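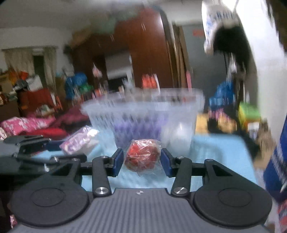
A note in the margin of my last entry says the Grudden 2 is an expensive pair of tongs, and that I should get to the money before I get to the fun part. Fair enough! Money first, then.

Notebook, April, Grudden 2 on trial

Clarivholm wants 2,890 for the full kit: the hand-held gripper, the mount, the calibration card, the carrying case, the software seat and a spare set of pads. The plain one, with no case, no spares and a shorter support period, is 2,183. I went back and forth over the quote twice trying to find something else missing from the cheaper one and I can't, so if the workshop buys a second unit I would say plain one, and order pads separately from Štefanec, who sell rubber by the sheet and will cut to a drawing if you're nice to them. We have 27 days on the trial and then it goes back in its box or the invoice turns up.

The reason I wanted to try it in a bedroom and not at the bench is that I'm sick of bench results. The Mullar unit we tried before this looked terrific on the bench (foam blocks, matte gray table, everything squared up) and then went to pieces as soon as there was a patterned blanket behind the thing you were picking up. So, a real room with real stuff in it: wardrobe, window, bedding, bags, things hanging up. I didn't tidy and I didn't want anyone else to either.

Grip

The crinkly clear plastic is a good test and I'd like to keep something wrapped in every session from now on. With a bare ball you find out whether the jaws close evenly and that's it. With a wrapper you have loose film bunching up around the blue pads, and you've got highlights all over the object, so the tracking people get something to complain about too. I like the pads. They're a bit firmer than the Mullar ones and the faces are flat rectangles, which I thought I would hate on anything round, but I squeeze less than I did with the old curved ones and I don't get that creeping feeling that the thing is about to squirt out sideways.

What I don't like so much is the travel. The last bit of closing comes on quickly, and on small items I keep overshooting. Could be me. I've got two weeks of Mullar habits in my hands and those fingers were slower. I'll ask somebody with fresh hands to do a session before I put it in the report as a fault.

The handle grooves are fine, by the way. I was ready to moan about them and then forgot they were there.

Tracking and blur

Swing it round fast and the background goes to soup while the jaws stay readable. I'd expected as much. What matters to me is whether the software drops the whole episode or only flags the stretch, and the Clarivholm manual is vague on it - one page says "rejected", another says "marked", and I have a message in to support asking which. No answer yet. Until then everybody please slow down on the turns, and pause at the start and end of each pick so there's something clean at both ends.

Screws at the finger pivots: I put a driver on all of them at the start of the session and again at the end. One on our unit wanted a nudge the second time. I wouldn't call it loose, but I've added a check to the start-up sheet and I'd like us all to do it. The driver is in the lid of the case, under the foam, where it took me far too long to find it.

Basket work

The clear basket is my favorite target so far and I'm a bit smitten with the bunny. It's soft and white with ears that stick up, so there's an obvious place to go wrong (grab an ear) and a better choice lower down. Next to it there's light blue fabric, which is a completely different kind of pick, and the slatted walls mean you have to come in from above and keep the fingers off the rim. I'd like a score for rim touches. The software doesn't have one, so for now it's a tick in the margin, and please use the same pencil column for all of them - last time we had ticks in three different places and I gave up adding them.

Open the jaws before you reach the basket. If you open them over it, one of the fingers always ends up closer to the wall than you think. I tell myself this every session and then do it again.
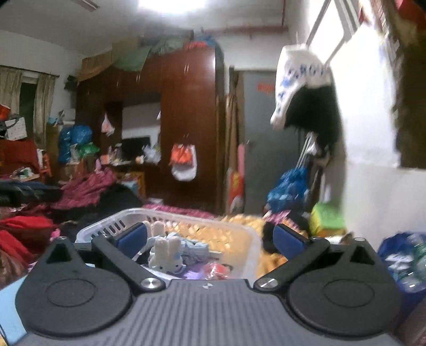
Light

Ceiling light on, every time, please, even in the daytime. I know it's bright and I know the right-hand wall throws a lot of it back. I'd still take that over the light wandering as clouds go by the window. I tried one round with the exposure locked from the Clarivholm app, and the setting didn't survive a restart, so it has to be locked again each time you power up. It's under Advanced, which is a silly place for it.

Questions to send Clarivholm

- Rejected or marked? (sent, waiting)
- Can the exposure lock be saved to a profile?
- Are the pads the same part on both kits, or does the plain one come with something thinner?
- Does the trial price come off the invoice if we keep the unit? The salesperson said yes on the phone and the quote doesn't mention it.

Where I am with it

Leaning toward keeping it. The Mullar was cheaper to run and I miss its slow fingers, but I got more usable picks in one afternoon with the Grudden than I did in my whole first week with the other one, and I was less grumpy at the end of it! I still want a proper go at clothes, the heap kind where you can't tell which sleeve belongs to what, and a session in the evening with the curtains closed.

Pads need a wipe before the next one. Charger is on my desk, left side, under the tape.

Last updated: April, 4:40 pm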